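Cleaning and sorting coasters, mats and turned wood
by Prodromos Gavalas

I got asked again how I look after the bits and pieces that live under our cups and pans, so I've finally typed it up. Most of it is washing up, to be fair, but there are three different sorts of thing in our lot (silicone, rope and wood) and they don't like being treated the same way. I learnt that by putting a rope coaster in the dishwasher one December and getting something like a bird's nest back.

Set aside an afternoon, mainly for the drying. The work itself is short and you can do most of it with the radio on.

What you'll want

A washing-up bowl
Ordinary washing-up liquid
Bicarbonate of soda, a small tub
A soft toothbrush, an old one
Two tea towels you don't mind about, plus a dry soft cloth for the wood
A measuring jug
A tray or a shallow box for moving things about
Clear wax, only if your wood is varnished and looks tired (I use Trestis)
Wood oil, only if your wood is bare (mine is Proltance)

I buy the wax and the oil from Tsolakis, the hardware shop by the bus station, but any clear furniture wax will do and so will any oil that's sold for kitchen wood. Read the tin first if food is going to touch it.

Getting everything out

Clear one stretch of worktop and wipe it down before you put anything on it. Ours has a marbled pattern with a lot going on in it, lovely to look at and terrible for crumbs, because you simply can't see them. Run the flat of your hand over it. If it feels gritty, wipe it again. Grit under a wooden board is how you end up with scratches on both.

Then go round the house. The kitchen drawer is the easy bit! Try the bedside tables, the windowsill where the plants are, under the sofa, and the shed if you've got the sort of household where people drink tea in sheds. Put like with like as you bring them back, leave a gap between the groups, and keep a tray next to you for carrying. I like one with raised sides so nothing slides off on the way to the sink.
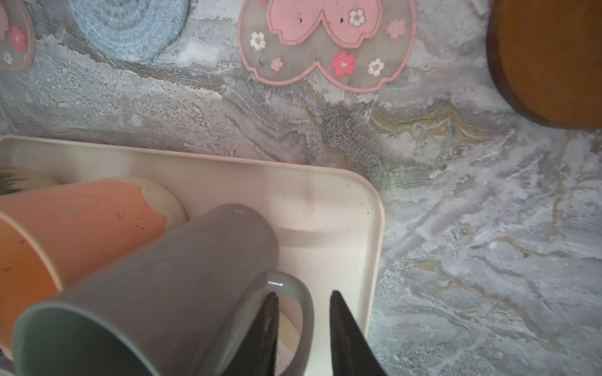

Flower mats, the blue rope coaster and a round board, with the cream tray handy.

Give the tray a wipe too while you're at it. Trays collect little specks in the bottom and you'll only be carrying clean things about on top of them. Faint scuffs on the flat part can often be eased with a bit of bicarb paste on a damp cloth, rubbed gently in circles, but if they're proper scratches I'd leave them alone. It's a tray.

Silicone mats

The mats with the see-through grey middle and the pink edging are the ones I'm fondest of, with the little sakura flowers printed on them. A scalloped edge does collect muck, though, so don't just hold them under the tap and call it done.

Fill the bowl with warm water and a squirt of washing-up liquid and leave the mats in for as long as it takes to drink a cup of tea. Then lay one flat on the bottom of the bowl and go round the edge with the toothbrush, in and out of every scallop. Do the other side as well. Use your fingers or a soft cloth over any printed flowers and keep the toothbrush off them. I don't know for certain that brushing would lift the print and I'm not keen to find out.

If they still feel greasy after that (silicone does hang on to grease, it gets a sort of drag to it), mix bicarb with a little water until it's like toothpaste, smear it on the plain parts, wait a bit and rinse. Rinse more than you think you need to. Dried bicarb leaves a white bloom and on a see-through mat it looks worse than the grease did.

Dry them flat on a tea towel, and turn them over halfway. If you stack them damp they stick to each other and trap the water in between, and then they smell. Ask me how I know.

A note on fluff: silicone picks it up from tea towels, especially new ones. An old, thin, much-washed towel is best. If you've got dark specks that won't rinse away, try a strip of sticky tape pressed down and lifted off before you start scrubbing at them.

Rope coasters

These are the fussy ones. A coiled coaster is one long length of rope going round and round, and what holds it together is generally thread or glue, so soaking is a bad idea. Have a look at the back before you do anything. If the end of the coil is lifting, mend it first with a couple of stitches in matching cotton, working the needle sideways into the next coil along so that the thread disappears.

Shake it out, or tap it on the edge of the sink. Crumbs sit down in the spiral and the toothbrush, dry this time, is very good at flicking them out. Follow the spiral from the middle to the outside instead of going across it.

For a tea ring, put 200 ml of cool water in the jug with a few drops of washing-up liquid, swish it about, and dab with a corner of cloth. Dab, don't rub! Rubbing fluffs up the rope and you get a hairy patch that never quite lies down again. Go a little way past the stain in every direction so you don't swap a tea ring for a clean ring. Then dab again with plain water, press it between the tea towels as hard as you can, and leave it flat with something heavy on top. I use a cookery book, wrapped in a carrier bag, which usually gets opened at page 343 for the walnut cake while it's out.

Take the weight off after an hour or so and let the air get to it overnight. Pale blues and other light colours can go a bit yellow on a hot radiator, so keep them off it.

The wooden things

Before you reach for oil or wax you need to know what finish you've got, and this is where I went wrong for years. I oiled everything. Oil on top of varnish has nowhere to go, so it sits there being sticky and collecting dust, and then you have to clean all of that off.

Drip one drop of water somewhere it won't show and wait a couple of minutes. If it stands up in a bead and wipes away without a trace, you've most likely got varnish. If it sinks in and leaves a dark spot, the wood is bare or the old oil has worn out. The dark spot goes as it dries, don't panic.

Shiny is a good clue as well. Hold the piece near a window and tilt it. Varnish gives you a hard bright spot of light, and any little bumps and scratches show up in it very clearly, so it's a good moment to see what state it's in.

Flat boards are simple. Damp cloth, a drop of washing-up liquid, both faces and round the rim, then dry straight away and stand it on its edge. Always do both faces, even if you've only used one, or you risk it drying unevenly and warping. Turned pieces take longer, so I've written those up separately.
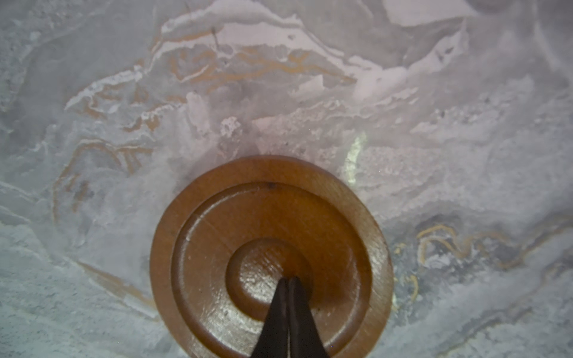 Vindomska, June 2009

Turned wood, then. I mean anything that's been shaped in rings, with grooves and steps, like our reddish-brown one with the wide rim and the rounded knob in the middle. It's a lovely thing to handle and a pain to dust! Everything settles in the groove, and because the groove is in shadow anyway you don't notice until you run a cotton bud round it.

Start dry. Take the toothbrush (a clean one now, not the one that's been in the bicarb) and go round each groove, turning the piece with your other hand and keeping the brush still. It's much easier that way round. Tip it over and tap out whatever's loose.

Next wrap a slightly damp cloth over a fingertip and do the rings one at a time, starting with the knob and moving outwards. Go with the circle so that any marks you make follow the turning, where they hardly show. Straight scratches across a ring catch the light far more than curved ones. A cotton bud does the bottom of the groove. Dry each ring as you go, and don't leave water sitting in that groove, it will find its way under the varnish at the first tiny crack.

If there's a small dark spot, try it with a fingernail through the cloth. Dirt will usually shift. A knot won't, and there's no sense in scrubbing at one, it's part of the wood.

For fine scratches in varnish, a little clear wax softens the look of them. I put on less than a pea's worth with a soft cloth, leave it to go dull, then buff it with the clean side. Trestis comes in a 100 g tin and I'm still on my first. Keep the wax out of the groove if you can. It builds up in there and goes whitish, and then you're back to cotton buds. If the varnish is flaking, wax won't help and you're looking at sanding and refinishing, which on a piece with steps is a job for a patient person or a lathe.

For bare wood, use the oil instead. A thin coat, leave it as long as the tin says, wipe off everything that hasn't gone in. Lay the oily rag out flat outdoors to dry before you bin it. Please do that one, a scrunched-up oily rag can heat up by itself and catch fire.

Putting it all away

Wait till everything is properly dry, the rope especially. I stack the flat silicone mats on their own with a sheet of kitchen paper between them. Rope coasters go in a pile with nothing heavy on top. Boards stand on edge if there's room. Anything with a knob goes knob upwards, and I don't stack on it, since the weight all lands on one little spot and rubs the shine off.

Wooden things shouldn't live right next to the cooker or on a sunny sill. Ours were on the sill for years and one of them has a paler side to this day.

How often? The silicone gets done whenever it feels greasy. The rope I do twice a year, more if we've had people round. The wood gets a dry brush when I remember and the wax hardly ever – once you've got it nice, a cloth is plenty.

If you've got cork ones I'm no use to you, I'm afraid. We had a set, but they crumbled before I'd worked out how to clean them.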